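Kominis Weekly – Reader FAQ
Last updated 29 February 2020

Is Kominis Weekly a real newspaper?
No. It is a satire site. Every story is made up, including the ones with quotes from city hall.

How often do you post?
Twice a week. The archive holds 2,758 stories, sorted by month.

Why was the Zivton blizzard story taken down?
It was shared without the headline, and readers called the Zivton road office. It returns in March with a label on top. 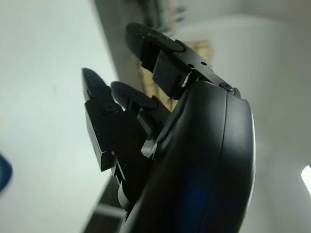
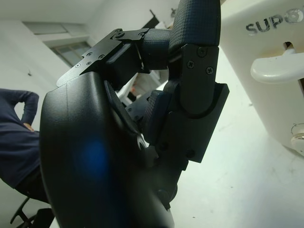 Can I send in a story?
Yes. Use the form and keep it under 2,000 words. Headlines are judged first – send at least 2. Stories about private persons are not accepted.

Do you pay?
The rate is $100 per story, paid through Erneck after it runs. Rewrites are not paid extra.

Can I repost a story?
The first paragraph may be quoted with a link. For full reprints, write to the desk.

How do I report an error?
Spelling errors go to the desk address. Errors of fact are not corrected.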